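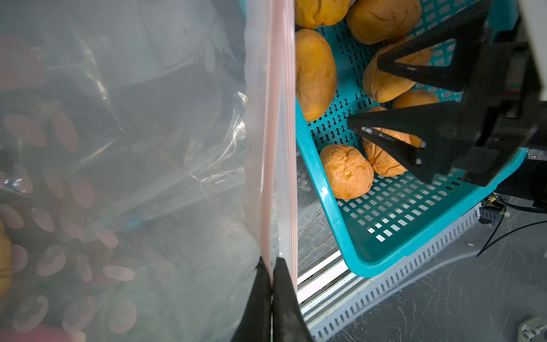
Most written rules for two-armed robots cover speed, force and who may stand where. They say very little about bags. I think that is a gap, and the draft handling code at Ivia shows how wide it is. The draft runs to 1634 words and gives soft packaging a single line: "grasp securely". A zip bag gripped by its seal strip, next to a basket of mangoes, raises more questions than that line can answer. Which part of the seal may be pinched? May the second arm come in over the fruit while the first has hold of the bag? Two operators will answer differently, and both will be following the rules.

Trinity Halvorsen, who wrote the Ultora site rules, favours short codes on the grounds that long ones go unread. I agree with her on length. But a short code can still name the grasp point, the order in which the arms move and the spot where a dropped item gets picked up. Ultora's version did it in 772 words - less than half of ours.

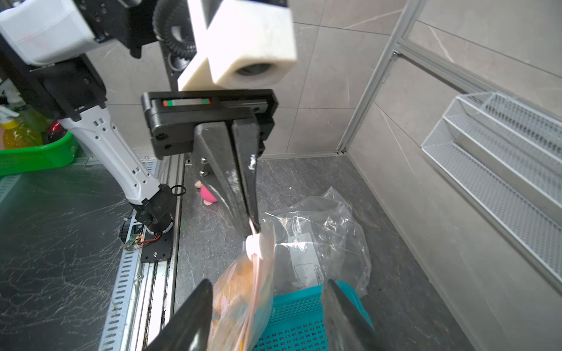

Who should decide when a bag counts as dropped? The person supervising the run, using a definition written down before work starts.

Some will say this kind of detail belongs in training. Training fades, and staff move between sites. The Drirard line changed crews in April and kept its rules on one laminated sheet, which I would copy tomorrow.

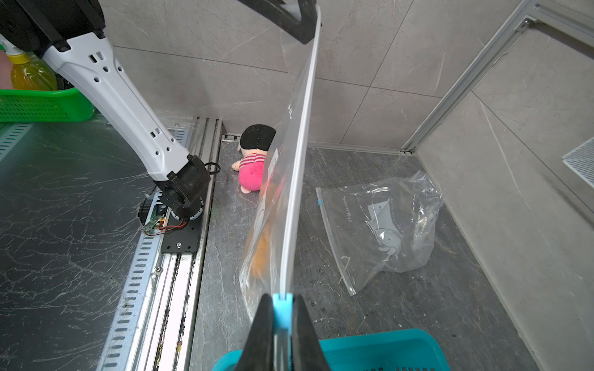 Two grippers holding one zip-lock bag, the lower one at the slider.

My proposal is modest. Add a page on flexible packaging, cap it at 60 lines, and review it after 900 runs. Comments on the draft close on 17th August.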